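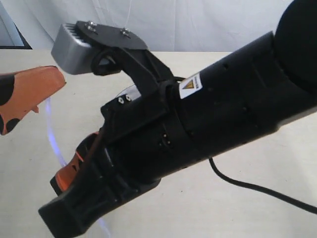 How to get a walk-up campsite at Dramell Lake

Posted 2020-09-21

If you missed out on a reservation at Dramell Lake this season, please don't give up on the trip just yet! A good part of the campground is still kept for people who simply turn up, and with a little planning (and an early breakfast) you have a very decent chance of sleeping by the water. We've camped there in every kind of weather, and this is how we go about it now.

Step 1: Pick your day

Come in the middle of the week if your job and your family will let you. Campers who stayed through the weekend have gone home by then and the next lot haven't arrived. October is my favorite month of all for this, when the maples turn and the mosquitoes have finally quit, but do bring a warmer sleeping bag than you think you need.

Step 2: Leave early and take the Lestcombe road

Both roads will get you there, and the one through Brostley looks shorter on the map. It's a pretty drive, too, but you'll sit behind log trucks on the long hill and there's nowhere to pass. Go by way of Lestcombe, fill up the tank and buy your ice there, and try to be at the gate by mid-morning. Checkout is at noon, so you'll see people packing up and can ask them (nicely!) whether they're leaving.

Step 3: Drive the whole loop before you choose

I know how tempting it is to grab the first open spot. Go all the way around once anyway. Sites with a green post are walk-up sites, and sites with a white post and a paper slip are reserved, even when they're sitting there looking wide open. The far side of the loop gets morning sun and is a longer walk from the restrooms, which some people love and some people don't.

Step 4: Claim your site

Leave something on the table that clearly says somebody is staying, such as a water jug or a tablecloth. A folding chair will do, though ours blew into the lake once. Then walk back to the pay station, fill out the envelope, tear off the stub and clip it to your post. You have 2 hours from claiming the site to paying for it. Bring small bills, as there's no change and no card reader, and have your license plate number written down.

Step 5: If the campground is full

Ask at the gate about the overflow field. It's just grass and a water tap, but it's quiet and you can move over in the morning if something opens up. Failing that, the Trịnh family's farm back toward Lestcombe takes tents along the creek. Call ahead before you drive over, and keep dogs on a leash around the ducks.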